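Frequently Asked Questions: Folding, Storing and Generally Coping with Sweatshirts

Mivora is a small laundry and folding service in Hallham. These are the questions we get at the counter, by email, and once through the mail slot on the back of a parking ticket. Answers are by Helju Grigaitė unless somebody else has butted in.

Do you fold everything that comes in?

Everything except fitted sheets, which we arrange. If a customer wants a fitted sheet with four square corners, Clifford Hawthorne will do it for an extra charge and in complete silence.

Should sweatshirts be folded or hung?

Folded. A heavy sweatshirt on a thin hanger grows shoulders it wasn't born with, and you'll be walking around with two little horns until the next wash. If you have no drawer space and must hang it, fold it in half lengthwise and drape it over the bar of a sturdy hanger like a pair of pants.

What's the house fold?

Lay the sweatshirt face down and smooth it out with your forearm. Bring one side in toward the middle, then fold that sleeve back so it runs straight down toward the hem. Do the same on the other side. You should now have a long strip with a neckline at one end. Fold the hem up to meet the collar, turn the whole thing over and stop touching it.

Most people go wrong at the last step.

Mine comes out crooked every time. What am I doing?

Usually one of the sides came in farther than the other. Check that the two folded edges run parallel before you bring up the hem. If they're making a wedge, open it and start again, because folding the hem over a wedge only gives you a thicker wedge.

The other culprit is the surface. A bed is a fine height for your back but it gives under your hands, and a comforter is hopeless. Strip it down to the sheet or use a table. Keegan Hawthorne folds on top of the dryer and claims it makes no difference. His stack leans.

Can I fold a sweatshirt straight out of the dryer?

You can, and we'd like it if you did. Left in a heap overnight, it will remember the heap. Do check the cuffs and the waistband with your fingers first, as the ribbing holds on to damp long after the rest feels done. A damp cuff folded into the middle of a stack will tell you about itself in a week.

What about hoods?

Fold the body as usual, then lay the hood flat over the top third. Tuck the drawstrings inside. There is a method where the whole garment gets stuffed into its own hood and comes out as a sort of dinner roll. We've been asked for it by parents packing for camp, and we do it, and we don't discuss it.

Should the design face in or out?

Our rule is that the part you'd recognize it by goes on top. A plain gray sweatshirt can face whichever way it likes. With a chest print, folding it face down and then turning it over puts the print where you can find it at six in the morning with one eye open.

What if the design is all over? 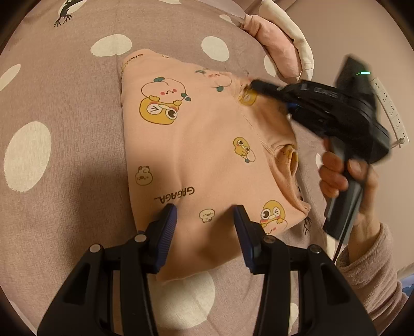

All-over prints are my favorite things to fold and the worst things to check. With a plain front you can find the center by eye, but a busy one offers no help at all – every part of it is trying to be the center. Go by the seams and the edges and ignore the characters, however much they want your attention. On the peach one with the cartoons, for instance, the biggest fellow is a round frowning character riding a yellow duck-like creature with a clock for a face, and he has ended up near the upper left with the lettering running sideways down the fabric. You can read GAGAGA and then some. I'd leave it. The folded shape is a rough rectangle and that's all a drawer asks for, and anyone hunting for it will know it by the duck. If you want the big character in the middle, open it out and move your side folds until he's there, but then the sleeves have to go wherever they'll fit, and you'll have made a nice cover for a lumpy book.

Will folding crack a print?

A thick rubbery print can crease if it's folded sharply and left under weight, so keep it near the top of the stack and put the fold somewhere else if you can. Thinner prints mostly don't care. Wash everything printed inside out, cool, and keep the iron off the design. Océane Penner at our Lergate pickup counter irons hers through a dish towel and reports no casualties, but she's more patient than you are.

Stack or file?

Filing means standing the folded pieces on edge in the drawer, like records. It's excellent for T-shirts. For sweatshirts you need a deep drawer and one more fold, into thirds, so each one can stand up by itself. If they slump, the drawer is too empty or the folds are too loose. In a shallow drawer, stack them and keep the pile low enough that you don't have to excavate.

How do you charge?

By the bag. A standard bag is wash, dry and fold, and it's ready in 36 hours. Fold-only is cheaper and you'll find the current price taped to the counter, slightly crooked, by a folding company.

What's the most you've ever had in one order?

A youth choir in Jugah sent us 235 sweatshirts in May, all the same navy, all with name tags, most of the name tags in the pockets of other people's sweatshirts. Sheldon Fraser sorted them. He would like it known that he'd prefer socks.

Do you take in socks?

Yes. We pair what can be paired. Singles go back to you in a small paper bag, and what you do with them is between you and the dryer.

Can I ask for my own way of folding?

Of course. Write it on the tag, or leave one piece folded the way you like it and we'll copy it. We currently keep 10 of these household folds on file, including one that's really just a tight ball. It has instructions.

Something came back folded wrong. What now?

Bring it in, any time before six, and we'll redo it while you wait. Please don't unfold it first. Helju likes to see who did it.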